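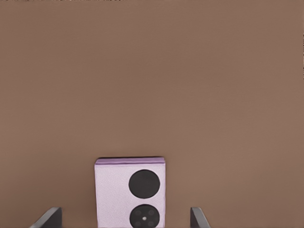
Dindale mill visit, Friday, October 11, 2019

The party met at the Dirlow gate at the north end of the site and was taken round by Aatos Eskola, who has run the board line since the changeover. Dindale makes uncoated brown board from recycled fibre, mostly for box makers within a day's drive.

Baled waste enters by a conveyor and is pulped at low consistency. Staples, tape and wire are taken out by a ragger and two stages of screening. Eskola spent some time on the screens, which were replaced last December. The old baskets clogged whenever the share of waxed boxes went up - a fault that used to stop the line for most of a shift.

The forming section was running during the visit. The drying section has 20 cylinders in two groups, with a size press between them. Noise made questions difficult, so most were held over to the test room.

Elsa Vuorinen showed the test room. Samples are conditioned overnight before crush, burst and moisture tests. She keeps every result on paper as well as in the mill system, and the files go back 17 years. Shade is checked by eye against reference sheets, as buyers accept a fair spread in brown grades.
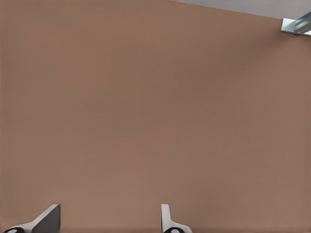 Plain brown surface, with a little variation in tone.

The reel store holds 689 reels when full. The effluent plant was closed for work on the clarifier and could not be seen. Visitors coming by rail should note that the Rantala bus does not wait for late trains, and that the walk from Kundholm has no pavement for the last stretch.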